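Clarklow Indoor Climbing Club: Questions New Members Ask

Updated March 10, 2022

Welcome! If you've landed on this page you're probably thinking about coming along for a first climb, and we're so glad. These are the questions that land in our inbox most weeks, answered as plainly as we can manage.

Do I need to have climbed before?

Not at all. Most of our members had never touched a wall before their first visit, and plenty of them were sure they'd hate it (many are now here three evenings a week). If you can get up a ladder without fuss, you can get up our easiest routes. They have big, friendly holds and plenty of places to stop and catch your breath.

How fit do I have to be?

Less fit than you think. People picture pull-ups, but beginner climbing is mostly legs and balance. Your forearms will be tired the next day, and opening a jar may be a bit of a project. It passes!

What should I wear?

Anything you can lift your knee in. Leggings, loose shorts, old sweatpants, all fine. Please take off rings before you climb and tie back long hair. You can rent shoes at the desk. They should feel snug, with your toes touching the front, but they shouldn't hurt. If they hurt, swap them. We have sizes from kids' 9 up.

What's the difference between the bouldering room and the main wall?

In the bouldering room you climb without a rope, over thick mats, and the walls are low. On the main wall you wear a harness and a partner holds the other end of your rope. Try both. Some people want the puzzle of a short, tricky boulder problem, and some want to be way up high looking down at the snack counter. We currently have 167 routes and problems set across both rooms, and a chunk of them change every month.

How do the grades work?

Each route has a colored tag at its first hold. Green is the gentlest, then yellow, orange, red and white. Don't take the colors too seriously. A tall climber may stroll up a red that feels impossible to a short one, and then get stuck on a yellow with a high foot. The route called Vidar, in the far corner, is tagged orange and has been argued over since the day it went up.

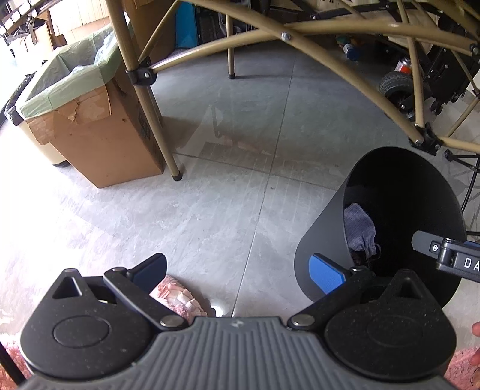 Written by the Beginners' Desk
New Member Coordinator, Clarklow Indoor Climbing Club

Can I come on my own?

Yes, please do! The bouldering room is the easiest place to start solo, and people there chat constantly about how to get past this or that move. If you'd like to try the ropes, come to a Kirui session. That's our name for the partner-finding evening (it's named after the first route ever set on our main wall). Sign in, put on a sticker, and you'll be matched with somebody near your level.

How do I learn to belay?

Take the ropes class. It runs 2 hours and covers putting on a harness, tying in, checking your partner, holding a fall and lowering someone smoothly. After that you practice with a staff member close by until you're ready for the belay check. Lots of people need a second go at the check, and there's no charge for it. Even if you learned at another gym, you'll need to take our check before you belay here.

Are children welcome?

Very much so. Kids six and up can climb with an adult who stays in the room with them. Our after-school group starts fresh every September and fills up fast, so get on the waiting list in summer if you can. Birthday parties happen in the small room, and yes, you can bring your own cake.

My hands get sweaty. Do I need chalk?

It helps a lot. We ask for chalk balls instead of loose chalk, which keeps the air much nicer for everyone. You can borrow a ball at the desk on your first visit.

What about my skin?

Go easy the first few weeks. Wash the chalk off when you finish, put on some hand cream before bed, and file down any rough ridges before they catch on a hold. If you get a flapper (a torn bit of skin on the palm or finger), clean it, tape it, and take a couple of days off. Everybody gets one sooner or later.

I'm scared of heights. Is that a problem?

A surprising number of us are! Go up a few feet, sit back in the harness, feel the rope hold you, and come down. Then go a little higher. You can ask to be lowered at any time, and your partner will do it with no questions.

What does membership include?

Unlimited climbing in both rooms, the stretching area, the Kirui sessions, and a discount on classes. It also gets you into Kodutano, our friendly in-house competition, where you pick your own problems and score yourself. We had 263 entries at the last one, and the oldest climbers were having at least as much fun as the teenagers.

Can I pause my membership?

Yes, for up to three months a year. Send us an email before your next payment date and tell us when you'd like to start again.

Is there parking?

There's a lot behind the building and a bike rack by the side door. Evenings get busy, so allow yourself a few extra minutes.

I still have a question!

Stop by the desk or drop us an email. We usually answer the same day, and we love talking about this stuff.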